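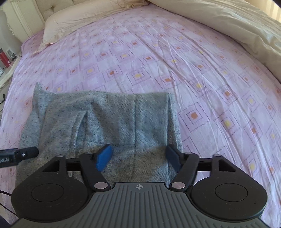 Cleaning and storing surface finds at home: workshop tips

These notes cover small ceramic and stone pieces that have been recorded, released by the landowner and reported where the law requires it. They do not cover metal, bone, leather or anything that came out of waterlogged ground. Those go to a conservator in the condition in which they were lifted.

Before washing

Sort by material first. Fired pottery with a hard surface can be washed. Low-fired, crumbly or painted sherds should be brushed dry and left alone after that. If in doubt, touch one corner of the underside with a damp cotton bud. If colour or clay comes away, stop.

Keep every piece with its bag label from the start. A sherd that has lost its findspot is of little use to anyone. Work on one bag at a time and put the label under the edge of the drying tray before the bag is opened.

Do not wash anything with a dark crust on the inner face. Cooking residue can be sampled in a laboratory, and tap water spoils it. Wrap the piece in clean foil, write "unwashed" on the outside and store it apart.

Washing

Use a plastic bowl of cool water and a soft toothbrush. No detergent, no vinegar, no descaler. Acids attack shell and limestone temper, and the damage may not show until the sherd has dried. Brush the broken edges lightly — the profile of the break is what allows joins to be found later. Change the water when you can no longer see the bottom of the bowl.

Do not leave pottery to soak. Flint may be soaked for a few minutes if the soil is clay, but avoid knocking the pieces together, as fresh chips along an edge can be mistaken for retouch.

Fit a fine sieve over the plughole, or tip the waste water on the garden. The clay we wash from a Fodcombe bag will block a household trap in an afternoon.

Drying

Line a shallow tray with newspaper and lay the pieces in a single layer. Leave them at room temperature, out of direct sun and away from radiators. Thin sherds dry in 4 days and thick rims and bases in 7. Turn them once. A piece that feels cold against the wrist is still damp inside and will grow mould if bagged.

Salt is the other risk. If a white bloom forms as the sherd dries, rinse in distilled water, dry again and repeat until the bloom stops coming back.

Marking

Mark only hard, stable surfaces. Apply a short strip of clear acrylic resin, let it set, write the number in fine permanent ink, then seal it with a second coat. Put the mark on the inner face, never across a break or over decoration. We use the Skeltis resin in the small bottle, because the brush is narrow enough for a rim. Correction fluid flakes and should not be used as a base.

Bags and boxes

Use polythene grip-seal bags with a few pinholes near the top. Put a label inside as well as writing on the outside. Heavy pieces go at the bottom of the box. Flint is bagged separately from pottery.

The Warketti crate takes 183 small bags if they stand on end, and 186 if you leave out the foam, which we do not advise. Mark the contents on the short side of the crate so they can be read on the shelf. Lofts and sheds are too variable; a cupboard on an inside wall is better.

Gluing

Leave it unless a drawing or photograph needs the join. If so, use a reversible adhesive that dissolves in acetone, and stand the piece in a tray of dry sand while it sets. Epoxy and superglue are not reversible. Low-tack tape is acceptable for an hour or so on a sound surface, but peel it off the same day.

Check the boxes each March and replace any bag that has gone cloudy or brittle.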